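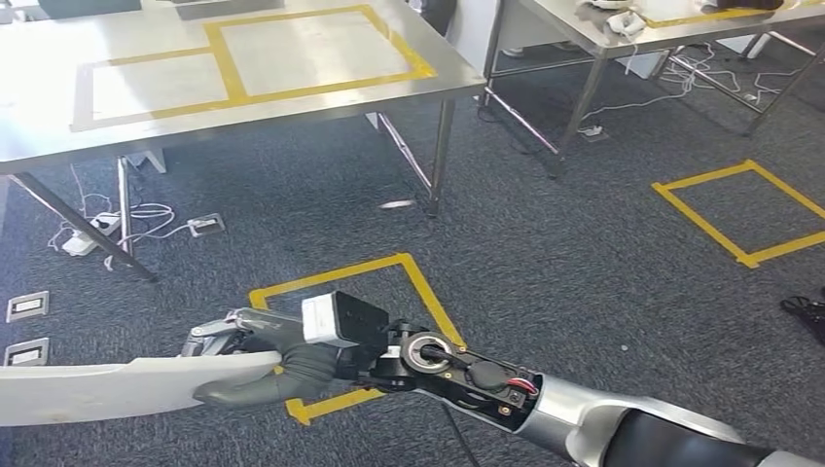
Website rebuild, Posville Adult Learning: progress report no. 2
To: Delyth Eynon, Ong Fund
From: Ryan Goodall, Zeketti
June 2025

Delyth, short one as promised. Written between two calls so forgive the notes.

Where we are

New site is up on the test address and has been since the end of April. Theme bought and licensed, child theme in place, all our changes sit in that so updates to the parent won't wipe them. Home page, course list, single course page, tutor profiles and contact page all built. News page half done. Booking form works for the free courses, not yet for the paid ones (see Problems).

Moved across so far: 841 old pages and posts looked at, 147 kept. The rest were expired course notices, three versions of the same term dates, and a lot of empty test pages from whoever built the last site. Tomos Harries went through the list with me and signed off the deletions. Full backup of the old site is kept in two places, so if somebody in Emadthorpe shouts for a lost page we can get it back.

Redirects are written for every kept page. Not switched on till launch.

Look and feel

You asked for fewer header styles than the theme demo shows. Down to one, plus a slimmer one on phones. The slider on the home page has gone. Branwen Jenkins was sorry to see it go but the page loads a good deal faster and the course search now sits where people can find it. Colours match the printed prospectus, or as near as a screen gets. Body text is bigger. Link colour failed the contrast check first time round, darkened it, passes now.

Welsh pages: the language switch works on everything except the booking confirmation email, which still goes out in English only. Translation is with Branwen, should be a matter of pasting it in.

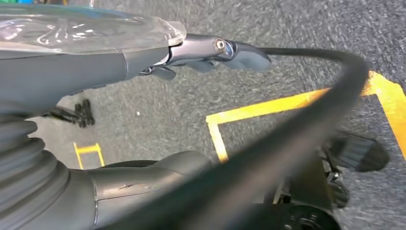 Problems

Payments. The booking plugin and the payment plugin don't like each other. Card goes through, place doesn't get reserved. Only on the test card so no real money involved. Aurel Grecu has raised it with the plugin's support desk and is meanwhile writing a small fix of his own. If neither comes good we swap to a different booking plugin, which costs us 8 working days and a bit of the contingency. I'd want your OK before doing that.

Tutor photos. We have 48 tutors on the site and a fair few still show the grey placeholder. Reminders sent twice. Suggest we launch without and add as they come.

Old mailing list. The sign-up form on the current site never recorded consent properly. I don't think we can carry those addresses over. Tomos is taking advice. Until he hears back the new form starts from nought.

Hosting. Current contract renews by itself unless we give notice, and the notice has to come from the account holder, who has left. Tomos has the paperwork. Please nudge him if you speak first.

Money

On budget. Theme, form add-on and first year of hosting paid. Design time is nearly all used, build time has more left than I expected becuase the course import went in cleanly. Happy to move some across to staff training if you agree. Invoice to follow seperately.

Next

Fix or replace the booking plugin.
Finish news page and paste in the Welsh email.
Training for office staff: adding a course, changing a date, closing a full class. Aurel to run it in Posville, then again at the Emadthorpe branch.
Accessibility check by someone outside the team.
Launch, once payments are sound. Not naming a day until then.

From you I need: yes or no on the plugin swap, yes or no on moving the hours, and the fund's logo in a larger size. The one we have goes fuzzy in the footer.

Ryan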